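Workbench Notes > Automation > Chores

Posted in April by the Willen bench blog editor
14 comments | 2 shares

Sewing on a button is still my test

Every spring I go back over the same question: which of the jobs in my house, and in the small repair shop where I spend my working days, could be handed to a machine I could buy or rent. The list moves slowly. Floors are done. Dishes are done if a person loads them. Lawn, done, provided the lawn is flat. Laundry stops at the dryer door. In the shop, cutting and drilling went over to machines long ago, and deburring went last year. Anything involving string, cloth, wire or tape is where it was when I started writing these.

I want to spend this one on thread.

The shop in Willen repairs canvas covers and harness webbing. The straight runs go through an ordinary industrial sewing machine with a person feeding it. The hand work is the rest: closing a seam from one side, tacking a strap end, tying off. A fair amount of my week is tying off. A knot at the end of a hand seam takes me a few seconds and I could not write down how I do it without stopping to watch my own fingers.

Rigid parts are easy on a controller. A bracket is where you left it, in the shape you left it. Its pose is six numbers. Thread has no such description. You can approximate it as a chain of short links, and a decent model might use 60 of them per strand, but the model is wrong as soon as the thread touches something, because friction and twist are doing most of the work. It also hides from the camera. It crosses itself, it passes under the tool, and two black strands that touch look like one black strand.

I asked two suppliers about this. Aguirre sells a benchtop arm with a parallel gripper, and their answer was that they support "flexible goods," by which they meant bags. Dornia quoted me for a cell that places pre-cut cord into a molded channel. It is a good cell. It works because the channel does the thinking. Take the channel away and they do not want the job. Neither would quote for a hand-tied finish at any price, and I would rather hear that than get a demo video.

There is a hobby kit too, the Hotulance, which I bought with my own money and set up in the garage one Sunday. It will thread a large bead if you present the bead in a fixture and stiffen the end of the cord with glue. I ran it until I had more than 1,000 attempts logged. The failures were dull and nearly all alike: the gripper closed on air, a few millimeters from where the cord had sprung. The cord moves when you let go of it. A person allows for that and pinches again without noticing.

The hardware that handles thread well does exist, and it is surgical. The tools are small, the wrists bend, and the jaws are narrow enough to get between strands. In its ordinary clinical use a surgeon is driving, so the hard part, deciding where the loop goes next, stays in a human head. What interests me is whether that part can be moved into software, and the usual task for finding out is a practice pad, a curved needle and a length of black suture.
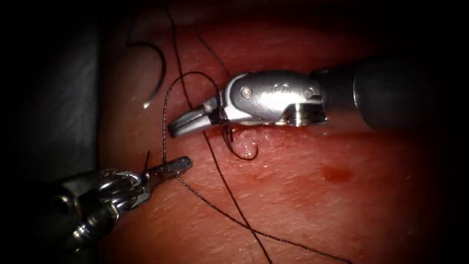 Suture looped over the jaws of one instrument, with the tail held by the other. Needle parked on the pad at upper left.

Look at how much there is to track for one knot. The loop has to stay on the jaws while the tips close a short distance. The long strands cross lower down on the pad, and a pull on the wrong one tightens the wrong thing. There is slack beside the stitch as well, a small U next to the bump where the thread goes in. I do the same thing on canvas with thicker thread, better light and a thumb to hold everything down, and I still drop a loop now and then.

So, the scorecard. Straight seams on flat fabric: yes, with a fixture. Cord into a channel: yes, from Dornia, if you have the volume. Folding a towel: sometimes, slowly. Tying off a hand seam on a canvas cover that is a different shape from the previous one: no, and I have nothing on order that would change that entry.

The button stays on the list as well. It needs a needle found by feel from the back, four holes, a shank wrap and a knot. I tried to break it into steps for the Hotulance and gave up at the second hole. The coat is hanging in the garage with the button in its pocket, and I will sew it on by hand this week.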